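From: Stella Odera
To: Kornberg Neighbors list
Subject: Re: [kornberg-neighbors] What happened to the newsletter?

Hi Ileana, and hi to everybody else who wrote to me off the list (there were more of you than I expected, and I'm still working my way through the replies, so please bear with me!)

Ileana Chiriac wrote:
> I used to get the Kornberg newsletter in my mailbox every other month and
> I haven't seen one since spring. Did it fold? My mother-in-law asks me
> every time she comes over. She doesn't do email and she liked the
> recipes and the council notes. Also, if it's a question of money, why
> not just say so? I think people would chip in if they knew what it cost.
>
> Ileana
> Plullico Street

No, it hasn't folded, and please tell your mother-in-law that the recipes are safe. I have a folder of them, including one for plum dumplings that Bakari Makokha has been after me to print for ages.

You're right that it's money, and you're right that we should have said so sooner. When Muthoni Mollel and I took over the newsletter we inherited a very kind deal from Ballarer, the print shop on Gouveia Avenue, where they ran our 3000 copies at the tail end of somebody else's job and charged us for paper and not much else. They've changed presses and they can't do it that way now. I don't blame them one bit, they carried us for years. But the full price came as a shock, and we put off the summer issue while we looked around, and then I'm afraid we put off the next one too.

We've talked it over a good deal at my kitchen table, and what we'd like to do is print again in October, a shorter issue, with the council notes, the lost and found, the school dates and yes, the recipes. The long articles would go on the website, where they don't cost us anything except Muthoni's evenings. Nobuhle Sithole has offered to keep a stack at the library desk for people who don't go online, and if you know a neighbor who would rather have it put through the door, send me the address and I'll add it to my walking route. I go out with the dog anyway.
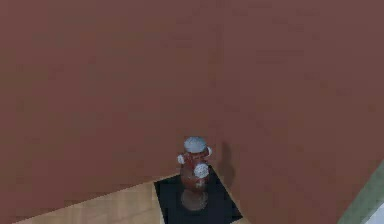 Now, the council notes. Several of you asked if those could stay as long as they've always been, and I'd love that, but they run to nearly two pages when the council has a busy month and something has to give. What I'm thinking is a short version in print with the dates and the votes, and Muthoni's complete notes online the same night. We'd keep the little reminders at the bottom of the page too, the ones about trash days and leaf pickup and leaving room around the fire hydrant, because a small hydrant like that one is easy to park in front of when you're in a hurry and thinking about supper. Bakari says those reminders are the only part his sons read. If you feel strongly about any of this, tell me, I would much rather hear it before we go to print than after.

About chipping in. We've never asked before and I feel a bit shy doing it, but a gift of 10 dollars goes a long way, and so far 22 households have promised something, which made me tear up a little when I added up the list. You can hand it to me or Muthoni, or leave an envelope at the library marked for the newsletter. Small ads are welcome too — if you cut hair or fix bikes or have a spare room to rent, we'll happily take your business card and set it in type. And if money is tight at your house, please don't give it another thought. You'll get the newsletter just the same.

We're getting together on Thursday at seven at my place to fold the flyers that explain all this, and extra hands would be a blessing. There will be tea, and probably too much cake. Come by the side door, the front one sticks.

Ileana, thank you for asking out loud. I had been meaning to write this message for weeks.

Warmly,
Stella

P.S. Whoever left the casserole dish with the blue lid after the potluck, it's still on top of my refrigerator.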